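Furniture and Storage Changes on the Ground Floor

Tenants of the Wurnside building are advised that the shared office area on the ground floor is being rearranged during the first part of the year. The changes follow the review of common space carried out by Gadeo in June and apply to all firms with desks on that level. Offices on the upper floors are not affected.

The principal change concerns seating. Over time, chairs of several types have collected on the ground floor, and many have moved a good distance from the desks to which they were first assigned. Each desk will now keep one chair. Chairs beyond that number will be offered first to tenants at the Lendville annex and then placed in storage. Any firm wishing to keep an additional chair for medical or ergonomic reasons should notify the building office in writing before the move takes place.

Round tables will remain available for short meetings and for work that does not fit on a desk. They may be used without a reservation for up to 2 hours. Trays, mats and other equipment should be removed from the tables at the end of each session so that the surface is ready for the next group. 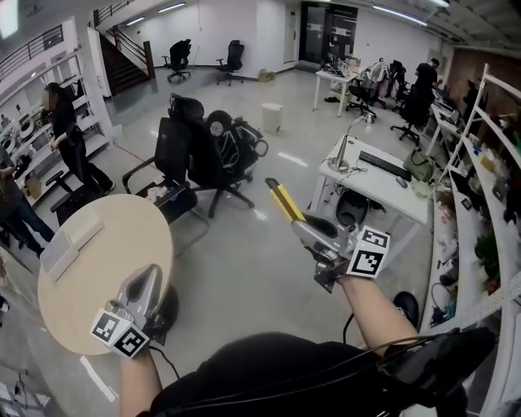 The ground floor office area, with a round table, desks and shared shelving.

The white shelving will continue to serve as common storage. Tenants are asked to label their items with the name of the firm and a desk number. Unlabeled items will be held by the building office for 3 weeks and then discarded or donated. Cardboard boxes should be flattened and taken to the recycling room at the rear of the building. Boxes may not be left on the floor near the doors or at the foot of the staircase, both of which must remain clear at all times under the terms of the lease.

Jackets and bags may be kept at individual desks during working hours. A coat rail with space for about 50 garments has been ordered from Pretorius and will be installed near the entrance. Tenants are encouraged to use it once it is in place, particularly in wet weather, when the polished floor can become slippery.

Cleaning staff will empty the trash bins each evening as before. Bins should be left where staff can reach them easily. Personal items left on chair seats or under desks will not be moved by cleaning staff, and the floor beneath them will not be cleaned.

A revised floor plan is available from the building office. Comments on the plan should be submitted on the standard form.

Issued by the Wurnside building office, January 10, 2022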